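Search the forum Go Advanced

Thread: Four desk calendars, one toolbox, no desk

candon_ed
Cleared off the marble top to sort my tools and ended up with four 2026 desk calendars on it as well. They're the little ones with the big gold 20 over 26. My supplier, Ramero, gives them out the way other places give out pens. It's Jul 24, 2026, so they have some life left, but do I keep any? And do they go in the yellow toolbox? There's room if I'm firm with the wrench.
Édgar Nina

Sturk18
Paper in a toolbox comes out as confetti with grease on it. Keep one, hang it from a nail, move on.

rothe_parts
Disagree. I've had a calendar in the lid of mine since December and it's fine. I write down which bits I've lent out and to whom. Saved me around 200 dollars in drill bits and cost me one brother-in-law.

Sturk18
In the lid, sure. He's talking about throwing it in with a pipe wrench.

a_tejada
More worried about the wrench on the marble. Put a towel down. My sister in Sturkthorpe has a counter with 2 chips in it and I get to hear about both every holiday.
Anselmo

candon_ed
Towel noted. The marble has so many veins I could chip it all week and call it character.

a_tejada
People say that until they try to sell the house.

rothe_parts
Can we see the patient?

candon_ed
Fine. Screwdriver goes in first, wrench after, calendars pending a ruling.
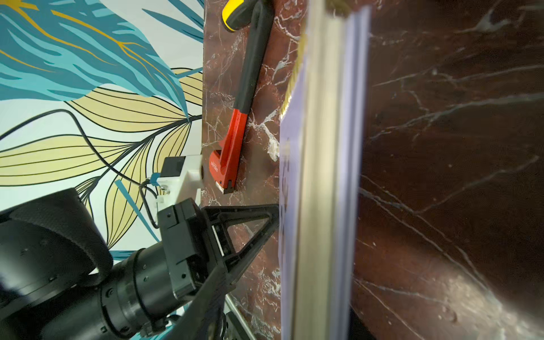
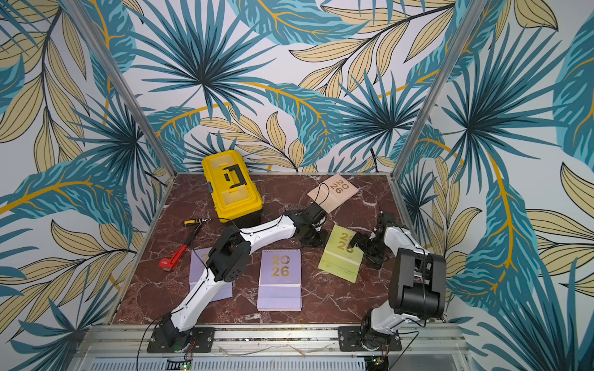 Red tool and marble in both, yellow toolbox in the second one.

Sturk18
Ruling: one on the wall, three to people you don't like much. And I'd still put the wrench in first. Heavy stuff on the bottom.

candon_ed
Then the screwdriver rolls around on top and I hear it all the way down the driveway.

rothe_parts
Wrap it in a calendar.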